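Stosach Bagged Goods: gripper comparison set

Wrist camera recordings from a comparison of two grippers on goods packed in thin plastic. The work was done on one bench, moving bags and wrapped bundles between a cardboard box, the tabletop and a black rack. Version 3 of the set holds 2276 episodes. Earlier versions should not be mixed with it, as the joint order changed.

Grippers

Anport: two-finger parallel gripper with the stock pads. Force is set once per episode and stays fixed.

Vanden: two-finger parallel gripper with softer pads and a force limit that can change during the grasp. The controller logs the limit at each step.

Both were run on the same arm with the same wrist camera. The mount was left in place when the grippers were swapped, but the camera was recalibrated each time. Use the calibration file stored with the episode and not the one in the root folder, which is kept only for the viewer.

What the camera sees

Frames are stored the way the sensor delivers them. On this mount that means they are turned on their side, with the ceiling along the left. The loader has a rotate option, off by default. The gripper comes in from the bottom of the stored frame, and the hall behind the bench is in view much of the time, including the row of white humanoid robots at their own stations. We did not mask or blur the background. If your model picks up on it, crop from the left before training. 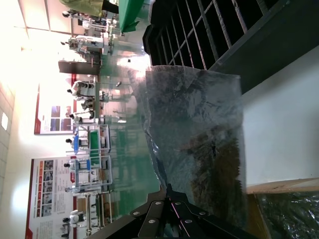

Object groups

Objects are sorted by packing, since that is what the grippers were being compared on.

clear: clear bags where the contents show through the film. The label gives the bag, never the contents.
gray: items wrapped in translucent gray plastic. Outlines are irregular and the folds change from one grasp to the next.
dark: glossy dark plastic. Depth is poor on these and often missing.
cloth: folded fabric.

Clear film gives the most trouble. Highlights run along the creases and the depth values there jump by large amounts. The raw depth is kept, and a filtered copy sits beside it. The filter also removes some real edges, mostly on the thin bars of the rack, so don't use the filtered copy for collision checks.

Gray wrap is easier to segment. It does get confused with the rack when the bundle rests against it, and masks for those episodes were redrawn by hand.
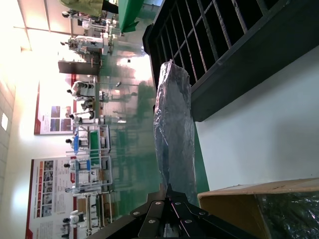

Hand-drawn masks have the suffix _h. All other masks come from the Ghiță labeling script and were spot checked only.

Fields

Each episode folder has the color frames, raw and filtered depth, 14 state values per step, the gripper command, the measured gripper width and a result code. Result codes are held, slipped, missed and stopped. "Stopped" means the operator ended the run and should be left out when you compute success rates.

Known problems

In 13 episodes the gripper width reads zero throughout. They are listed in bad_width.txt and the loader skips them.

The Vanden force limit is logged one step late. The loader corrects for this, but if you read the files directly you have to shift the column yourself.

Exposure was left on auto. The bright wall and ceiling push it down in some views and the black rack goes nearly flat.

Changes

Version 3: joint order fixed, hand-drawn masks added for gray, filtered depth rebuilt in December.
Version 2: cloth group added.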